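Enseñar con la mano

Llevo ya cuatro años enseñando tareas a robots y todavía me preguntan en las cenas si eso es programar. Pues mira, no mucho. La mayor parte de mi jornada consiste en hacer algo con las manos, despacio y bien, para que luego una máquina lo intente imitar. Pegar una pegatina, despegarla, volver a pegarla un poco más a la izquierda. Mi madre dice que me pagan por jugar y yo ya he dejado de discutirlo.

Vengo a defender una postura que en mi gremio levanta ampollas: creo que hemos apostado demasiado por el mando a distancia y demasiado poco por la pinza en la mano. Cuando empecé, en Brilbridge, todo se hacía por teleoperación. Te sentabas delante de dos palancas, mirabas una pantalla y movías el brazo del robot como quien maneja la grúa de peluches de la feria (con la misma suerte, además, los primeros días). Aprendías, claro que aprendías. Pero cada demostración costaba un mundo, y lo que quedaba grabado era la torpeza de una persona peleándose con unas palancas.

Me acuerdo de una tarde entera dedicada a levantar la esquina de un imán plano. Con los dedos lo hace cualquier crío. Con el mando había que acercarse, parar, corregir, volver a parar... y el modelo que entrenamos después se paraba exactamente en los mismos sitios que yo. ¡Había heredado mis dudas! Le habíamos enseñado a tener miedo del imán.

Con la pinza de mano la cosa cambia bastante. La agarras, notas el peso, notas cuándo la almohadilla del dedo hace tope contra la superficie, y tu muñeca resuelve sola un montón de cosas que con palancas tendrías que pensar. En Inix, donde estoy ahora, hemos llegado a grabar hasta 100 demostraciones en una mañana sin acabar de mal humor. Con el mando, eso en mi experiencia era impensable.

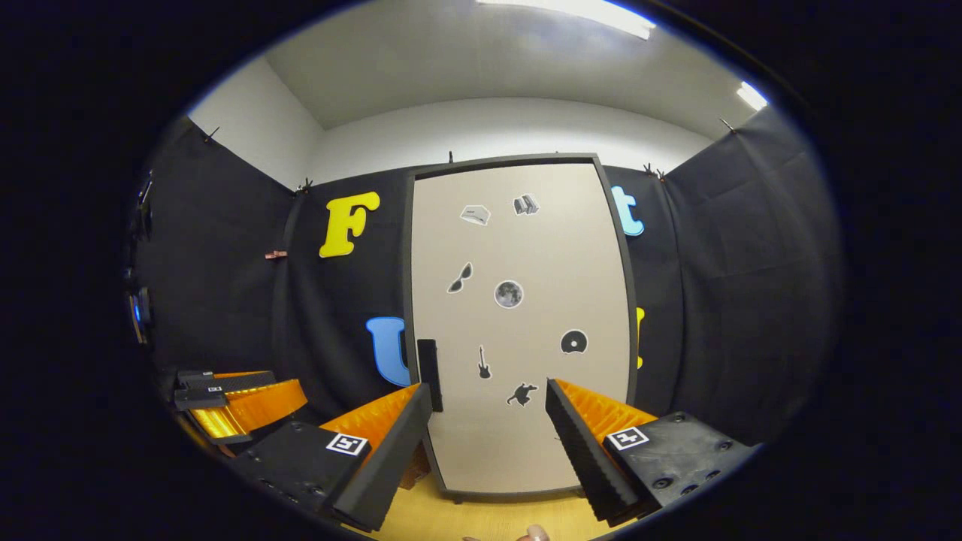 ¿Hace falta saber programar para enseñarle una tarea a un robot de esta manera?

Para grabar las demostraciones, ninguna falta: hace falta buen pulso, paciencia y entender qué parte del movimiento importa. La programación viene después, cuando alguien limpia los datos y entrena el modelo.

Y esa segunda parte, la de entender qué importa, es la que más se descuida. Se contrata a gente, se le pone la herramienta en la mano, se le pide una cantidad y adiós muy buenas. Yo he revisado un lote de 800 demostraciones en el que la persona siempre entraba por el mismo lado, con el mismo ángulo y a la misma velocidad. Impecables todas, ojo. Y servían de poquísimo, porque en cuanto el objeto estaba girado el robot no sabía por dónde meterle mano. La culpa no era de quien grababa, que hizo justo lo que se le pidió. Faltaba que alguien se sentara diez minutos a contarle para qué era aquello.

Sé lo que me van a contestar los del mando, porque me lo contestan siempre. Que con teleoperación grabas lo que el robot puede hacer de verdad, con sus brazos y sus límites, mientras que una persona con una pinza en la mano se retuerce, se agacha y llega a sitios donde el robot no llegará nunca. Tienen razón. En un proyecto que llamábamos Visser tuvimos que tirar un montón de trabajo por eso mismo: yo giraba la muñeca con una alegría que el brazo no podía seguir. Ahora me muevo pensando en el brazo, un poco tiesa, y supongo que desde fuera parezco una señora bailando con faja.

Tampoco digo que haya que tirar las palancas a la basura. Para corregir a un robot que ya sabe casi hacer la tarea y falla en el último centímetro, el mando me sigue pareciendo lo mejor: tomas el control, lo sacas del apuro y se lo devuelves. Lo que me molesta es que se trate como el método serio y lo otro como manualidades. Esa palabra, manualidades, la oí en una charla en Kesurport, y se me quedó clavada — sobre todo porque la dijo alguien que no había grabado una demostración en su vida.

Si dirigiera yo un equipo, haría que todo el mundo grabara una mañana al mes, también quienes entrenan los modelos y quienes hacen los presupuestos. Se iban a redactar instrucciones muy distintas. Y de paso alguien se daría cuenta de cómo acaba la muñeca a la hora de comer, que es una conversación que tenemos pendiente desde octubre.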